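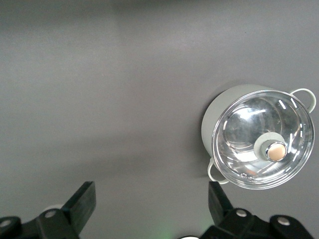 Wrist camera view from the Clader tabletop arm, with a lidded pot on the work surface.

Clader Tabletop Arm: Frequently Asked Questions
Last updated August 23, 2023

The following answers apply to the Clader arm and two-finger gripper as supplied by Stureo to schools, training centers and small laboratories. Customers who hold a loan agreement should read them together with that agreement.

What is included in the standard kit?
The kit contains the arm, the two-finger gripper with its wrist camera, a power supply, a table clamp and a printed setup guide. A computer is not included. The control software may be installed on up to three computers at one site.

What kinds of objects can the gripper handle?
The gripper is intended for light household and classroom objects. The fingers open to a maximum of 66 millimeters. A larger object, such as a cooking pot, must be held by a handle, a knob or another narrow part. Customers should test a new object at the slowest speed setting before adding it to a lesson or a trial.

Are glass and metal lids suitable for camera-guided work?
They may be used, but bright reflections can make it harder for the software to find the edge of an object. Stureo recommends soft, even lighting and a matte work surface in a plain color. If the software does not mark the object correctly, the operator should move the lamp or turn the object slightly and try again.

Does the camera need to be adjusted after delivery?
The camera is set at the factory and should not be loosened. A short check is required after the arm has been moved to another table.

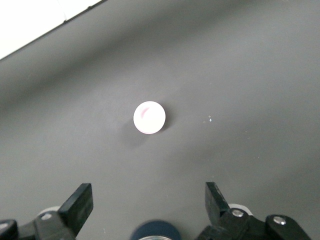

The check is done with a small, light-colored object placed in open space, well away from the fingers. A plain white ball is suitable. The operator selects the object on the screen, and the arm moves above it and stops. The full check takes around five minutes. If the arm stops to one side of the object, the check should be repeated once before support is contacted.

Can the fingers be replaced by the customer?
Yes. Spare finger pads are sold in pairs and are fitted with the hex key stored in the lid of the case. The power must be off and the plug removed. The screws should be firm but not forced.

Is supervision required?
Users under the age of 16 must be supervised by a trained adult at all times. Hands must be kept off the work surface while the arm is moving.

Is training available?
A one-day introductory course is held at the Hostesgate training center. The next course is planned for September, and places are confirmed in writing. Training at the customer's own site can be arranged on request - travel costs are charged separately.

Who carries out repairs?
All repairs are carried out by Sorensen, the approved service partner. Arms opened by any other party are no longer covered by the warranty. Requests should be addressed to Lacey Marsden, Customer Support, and should include the serial number of the arm and a short account of the fault.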